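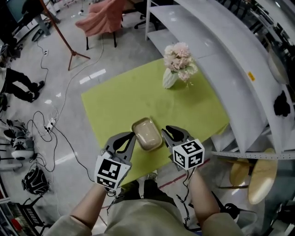 Zirnlow Reading Rooms
Progress report for the Serra Fund
February 22, 2020

Dear colleagues,

With this report we inform you about the work in the second part of the grant period. The grant supports evening reading courses for adults in Preltiswood who came to the area for work and who can speak the language a little but cannot read it with comfort. The report follows the order of your form, except that the budget comes before the difficulties.

Activities

The courses continued in both places, the old school in Preltiswood and the room above the library. In January we opened one more group for complete beginners, so now we have 3 levels. Every group meets 2 evenings in a week. The beginners work with the alphabet cards and with short texts from daily life, such as a bus timetable, a letter from the school, or the paper that comes inside a medicine box. The middle group has started the first Plilik reader. The advanced group did not like the Plilik series very much — the stories are written for children — and they asked for newspaper articles instead. We agreed, and the teacher now prepares one article for each meeting.

In total, 188 learners have signed up from the beginning of the grant. In our application we promised 300 until the end of it. We are behind the plan, and I explain the reasons in the section on difficulties.

Attendance

Attendance is good on the first evening of the week and weaker on the second. Many learners work in shifts at the packing plant, and the plant changes the shifts with short notice. We now repeat the main part of each lesson at the start of the next one. The teachers were afraid that this would be boring for those who come always, but these learners told us that they like to hear it again.
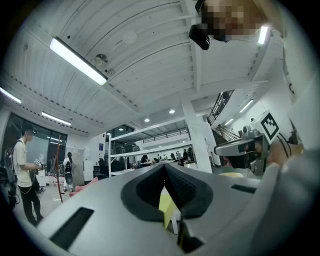
The family hour before class, which we described in the last report, is still running. Parents bring a book from home in any language and read aloud with their child. It costs us almost nothing and it is the activity that people mention most when they speak with us. We would like to keep it also after the grant ends.

Budget

Spending on teachers follows the plan. We have spent less than planned on printing, as the library allowed us to use its copy machine on evenings when it is open. We have spent more on heating in the old school. With your permission we would like to move the remaining printing money to the heating line. The total amount does not change. The table with all lines is attached as a separate file.

Difficulties

The main difficulty was the late start in Zirnlow. The library had a repair of the roof in autumn, and the room above it could not be used. We looked for another place but the only free one was too far from the bus stop. For this reason the Zirnlow groups began later than we wrote in the application, and many people on the first list had already found other duties for their evenings.

The second difficulty is childcare. Several mothers left the middle group because they have no one at home in the evening. We ask if a part of the reserve can be used to pay a person who stays with the children in the next room during class.

Next steps

Before summer we will open a morning group in Zirnlow for people on the late shift. We will also repeat the reading check that every learner did in the first week, and send you the results together with the final report. The new leaflets are translated and wait only for your logo in the correct size — please send it to our office address.

With kind regards,
The coordinator, Zirnlow Reading Rooms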